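Two Fingers, Small Parts
Mathis Vasseur
27 Feb 2019

Grippers are usually bought on payload and stroke. Both figures are easy to print and easy to compare, and neither says much about handling a part that weighs a few grams and has no flat sides. At Plondent, an integrator that sets up benches for small consumer goods, the test part for the past year has been a wireless earbud and its charging case.

The job runs on two arms. The left arm takes a case and holds it upright. The right arm picks an earbud and brings it over to the case. Neither motion is hard alone. The trouble comes from stacking errors: if the case tilts in the left gripper, the slot moves, and a right arm working from a stored position will push the bud against the rim.

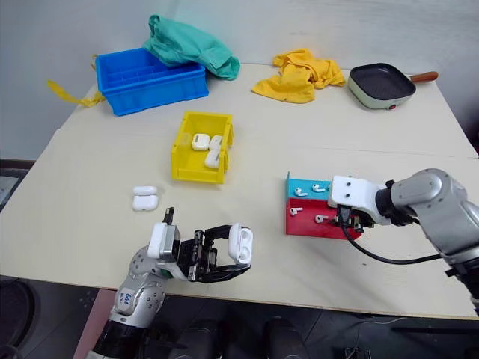
Plondent compared fingertips from two suppliers, Telari and El Ouafi, on the same arms with the same controller settings. The Telari tips are stiff and narrow. They repeat well, but they need the bud presented in a known pose. The El Ouafi tips have a softer pad that gives by 3 mm under load. They accept a poorer approach angle and pay for it at release, when the pad springs back and can turn the bud as it leaves the fingers.

Each set was run for 193 cycles. A cycle was stopped if the force reading at the wrist stayed above its limit, and the operator then reset the parts by hand. Most of the Telari stops came at the pick. Most of the El Ouafi stops came at the insert, which is the more expensive place to fail.

Cameras made a larger difference than pads. With an overhead view alone, the fingers hide the bud during the last 30 mm of travel. A camera on the wrist keeps the bud in view for longer — though it adds mass and a cable that has to be routed clear of the joints.
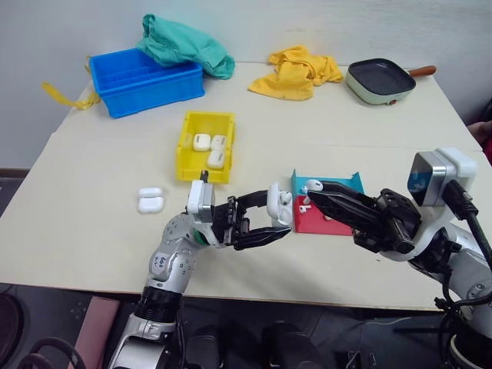
Both arms at the bench, the left holding a charging case and the right a single earbud.

The controller, from Ito, handles both arms on one clock. Earlier work used two separate units, and the delay between them was long enough to matter when both grippers were closing on related parts. Swapping and recalibrating a set of fingertips now takes 15 minutes, most of it spent on the camera offset.

Plondent has settled on the stiff tips for the right arm and the softer pads for the left. A longer run with that mix is planned for July, using cases from more than one production batch.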